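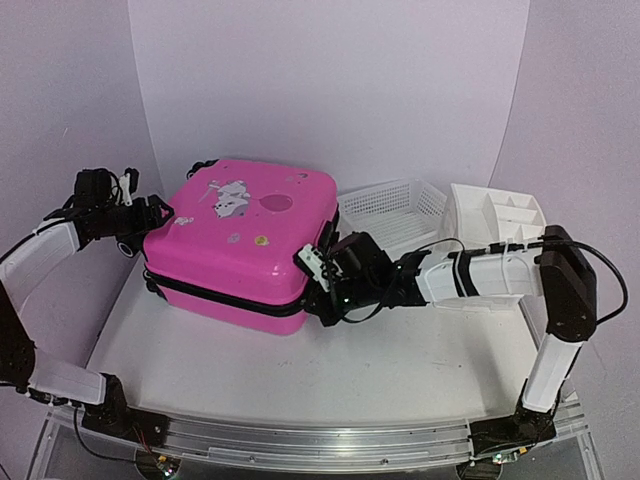
Rolley Packing Cubes, Set of Three

$93.00
In stock, ships from our Todthorpe workroom
Page updated 12/15/19

Okay, so I am a terrible packer. I roll things, I fold things, I stuff socks into shoes, and then I get where I'm going and spend ten minutes digging for a toothbrush with everything I own spread over the bed. The Rolley cubes started out as something I sewed for myself on a borrowed machine (the zippers were a disgrace!) and they've turned into the thing I get the most email about, so I figured they deserved a proper page.

You get one large, one medium and one slim. The large takes sweaters and jeans. The medium is my shirt cube, and the slim one was meant for underwear and socks but half of you seem to use it for chargers and cables, which I love. All of them have a mesh top so you can see what's in there without opening it, and a loop on the short end so you can yank it out from under everything else.

The whole set weighs 744 grams. I know there are lighter ones out there. I tried the really thin fabric and it snagged on a hairbrush the first time I used it, so I went back to the heavier nylon and I'm happy with it.

What they fit

I designed these around hard-shell cases that open down the middle, with a half on each side, because that's what I travel with and what most of my friends travel with too. The large and the slim go side by side in the deeper half, and the medium lies flat in the other one. If your case has one big deep side and a shallow lid, put the medium on top of the large and keep the lid for flat stuff like a raincoat or a folder.

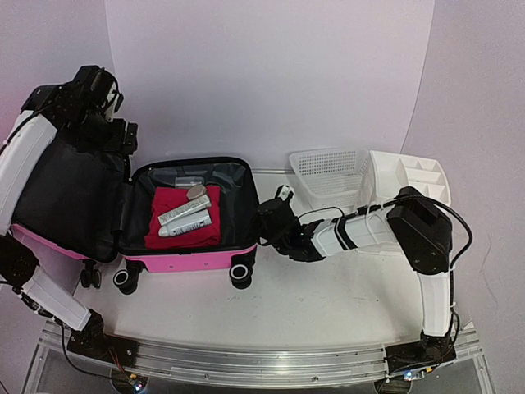

Pink hard-shell opened out like a book, lid on the left with a smooth black lining.

They work in duffels and backpacks as well, though the large is a squeeze in anything made for a school kid. Measure first, please! I'll take a return either way, but it saves you a trip to the post office.

Sizes

Large: 16 x 12 x 4 inches
Medium: 14 x 10 x 3 inches
Slim: 12 x 5 x 4 inches

Colors

Fog, Moss and Brick. Brick is redder in person than it looks on most phones. Fog shows makeup, so if you're going to keep a cosmetics bag in there, go with Moss.

About the zippers

These come from Morikawa, and they're the one part I won't swap for something cheaper. Kumiko Sekiguchi put me on to them years ago when we shared a table at the Diltthorpe craft market. I'd been complaining about pulls snapping off and she just handed me one of her pencil cases and told me to try and break it. I couldn't. The pulls are big enough to grab with gloves on, handy if you're catching a bus in February.

Washing

Cold water, gentle cycle, zippers closed, then hang them up. Please keep them out of the dryer. The mesh goes wavy and there's no fixing it (ask me how I know). For sunscreen spills, a bit of dish soap and an old toothbrush does the trick.

Things people ask me

Do they squash clothes down?
No, there's no second zipper for that. I tried a version that had one and my shirts came out looking like maps.

Can I buy just the slim?
Not right now. I cut all the sizes from the same length of fabric, so singles leave me with odd pieces. If I ever have extras I'll list them on the Odds and Ends page.

Will you put a name on them?
Yes! Up to eight letters, stitched by the loop, no extra charge. Leave a note at checkout and add a few days to your order. Double-check the spelling, because I stitch exactly what you type and I can't take those ones back.

What if a seam goes?
Mail it to me and I'll sew it up. You pay postage to me, I pay it back to you.

Color: Fog / Moss / Brick
Quantity: 1
Add to cart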